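Gripper comparison lab – session 4 handout (A. Evangelista, rev. 10th June) 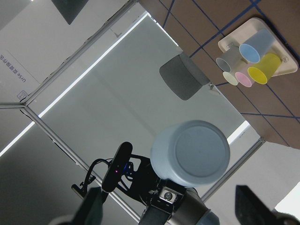 Carrying on from last time. We had three candidates, now down to two: the Dronden two-finger and the Umali soft pad set. The Skidmont one is out, fingers too short for anything tall, don't bother with it in your write-up.

Task today: thin plastic cups, single pick, place on the tray. Same start pose each trial. Do NOT move the tray between trials, use the tape lines to put it back if you bump it.

Things to write down for every trial
– which gripper, which cup color
– closing force setting (start at 9 N, go up only if it slips)
– slip, squash, tilt or drop. One word is fine
– did the wrist camera still see the target after closing? yes / no

That last one matters more than people think. A big cup held close to the wrist fills up a lot of the view, so the place step can go half blind. In the last run the Dronden data had 17 place errors out of 200, and most were with large cups. Same arm, same controller. So is that a gripper problem or a camera problem? Argue it both ways in section 2.

Camera notes. Wrist view is tilted when the wrist is rotated, obviously, so don't eyeball "level" from it. Use the calibrated transform. Anything very near the lens goes soft, fingertips especially, so don't try to read finger contact off the video. Use the force log insted.

Controller: position mode for approach, force mode from first contact. If you switch too early the cup tips. Too late and you squash it. Plot the switch point against outcome, one plot per gripper.

Full log from the Stomuvville rig is on the course drive, 1,143 rows, some with blank force values. Drop those rows, say how many you droped.

Reading before next session: chapter on compliant grasping, skip the proofs. Bring your plots printed – the projector is still bad.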